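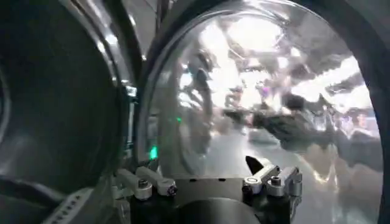

Attachment 1. Rim, left and top edge.

Ticket: water on floor in front of washer 5
Site: Trarkevico Laundry, Wadenura
Opened: 25 September 2022
Opened by: Syafiqah Goh
Assigned to: Geagea service desk
Priority: normal
Status: waiting on part

Problem
Washer 5 leaves water on the floor during the rinse. It comes out under the door and runs toward the aisle. Wash and spin look fine. No error on the display, and the door locks and unlocks the way it should. Customers have put towels down. I taped an out of order sign on the coin slot after the second complaint.

Already tried
Wiped the inside of the glass and the lip of the gasket with a damp cloth. There was a gray film on the lower part, soap and lint mostly. Leak was the same after.
Checked the floor drain behind the row. Clear.
Leveled the front feet. The left one was a little high. No change to the leak, but the machine is quieter in spin.

Log

Entry, Syafiqah Goh
Ran three empty cycles on warm with no detergent. Leaked on the first and the last, nothing on the middle one. I had pushed the door shut hard before the middle one, so I did it again afterward with a small load of towels and it leaked anyway. Put a baking tray under the door and caught nearly two cups.

Entry, service desk
Please check the door itself before we send anyone. With the machine off and the door open, lift the door gently by the outer edge. If it moves up and down at the hinge, the hinge bushing is worn and the glass is not meeting the gasket evenly. Also run a finger all the way around the gasket fold and look for cuts, coins, hairpins, or a bra wire. Pay attention to the bottom. Tell us what you find, and whether the drain hole in the bottom of the fold is open.

Entry, Syafiqah Goh
Door does not lift. Hinge screws are tight. Drain hole had a wad of lint in it, pulled it out with tweezers. Found one small cut in the fold at the bottom, left of center, about as long as a fingernail. It opens up when I press on it. No coins or pins. Ran a rinse only. Still leaks, less than before.

The glass seats evenly as far as I can tell by eye. I looked along the ring from both sides. Washer in question is the one with the silver-gray metal ring, next to the machine with the dark door.

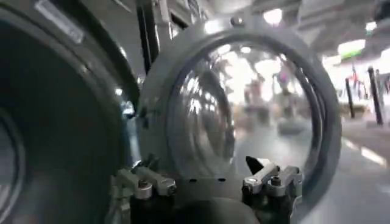
Nabila Ginting: The cut in the fold is your leak. Clearing the lint helped because water was backing up in the fold and reaching the cut sooner. Don't patch it with silicone, it peels off in a warm wash and ends up in the drain pump. The gasket needs to be replaced. It's a Trilta part, and I need the number off the plate on that machine before I order. Don't go by the one next to it, they may not take the same gasket.

Entry, Syafiqah Goh
Number copied from the plate and sent by email. Should I leave the power on?

Entry, Nabila Ginting
Got it. Switch it off at the panel and close the water valves behind it. Leave the door open a little so the drum airs out. Part is on back order and is expected in October. I will call the front desk when it comes in. Replacement takes one visit, allow two hours, and keep the aisle in front of the machine clear.

Entry, Syafiqah Goh
Power off, both valves closed. The cold one was stiff and drips slightly at the stem, so please bring a washer for that too. Sign is still up. I mopped the aisle and put the wet floor cone back in the closet.

Next action: schedule visit when gasket arrives. Add cold valve stem to the same job.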